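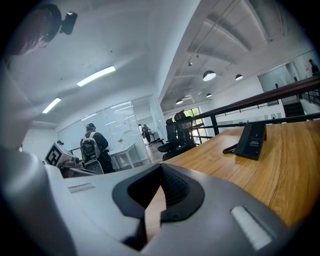

13 May 2026

Got in early to finish setting up the upstairs desk and was still at it when everybody else had gone for lunch. I had told Solveig it would take the morning. It took the morning and a good part of the afternoon.

The desk itself is fine. It's wood, with a strong grain, and it's a lot nicer than the thing I had at Tistham, which rocked every time I leaned on it. I wiped it down twice with a damp cloth and once with the oil soap my mother swears by. There is one ring left from somebody's cup and I'm going to leave it alone. The last time I tried to get a ring out of wood I ended up with a pale patch the size of a plate.

The phone took most of my time. I wanted it close to the back edge so I could have the front of the desk for papers. The cord has to go somewhere, though, and it wants to go left and lie on top of the wood. I tried feeding it over the back and it pulled the phone with it. I tried looping it behind and I caught it with my sleeve inside ten minutes. So it lies on the wood. I called the Najafi people to ask about a longer line and the man said they could send one for 3 dollars plus shipping. Then he told me what the shipping was and I said I would think about it.

My extension is 568. I have to remember to tell the Sostbridge office, because they still have me down as 884 and whoever sits there now must be tired of taking my messages.

Ate at the desk. Cheese sandwich, an apple, the last of the ginger cookies. I know I said I would stop eating at my desk.

After lunch I went down to look at the flowers on the white table by the glass. They are pale ones in a small vase and I like them there. Solveig Magnusson says the table should be moved because people will bump into it coming through the doorway. I think people can see a table. We left it that way for now — she'll bring it up again.

The railing is the part I wasn't sure about. I don't love heights, and when they first said upstairs I thought I would be sitting with my back to a drop all day. It's better than I expected. The desk runs along it, and you can look down between the bars and see the desks on the lower floor. It makes it feel less shut in than the old office.

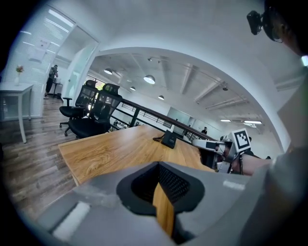 The long desk by the railing, with the two black chairs at the corner.

The chairs still need a proper spot. I had them at the front corner, then along the side, then back at the corner. At the side they block the way past, and at the corner they look like they're waiting for someone. I sat in both. One sinks a little when you sit down and the other stays put, so I put a bit of tape under the seat of the good one. Petty of me, but I'll be in it until July at least.

The Zesix order came in at 1700, which is over what we had set aside for the upstairs. Most of it is shelving. I went through the list line by line and took off the second lamp and the coat stand, and I'm leaving the rest as it is. Solveig can sign it in the morning. If she wants the coat stand back she can have it out of her own side of the budget.

Left later than I meant to. Stopped for milk and forgot the bread, so it's crackers with breakfast. My shoulders are sore from bending over that cord. Tomorrow I need to ask about hooks for the underside of the desk, call Sostbridge with the extension, and bring the blue mug from home.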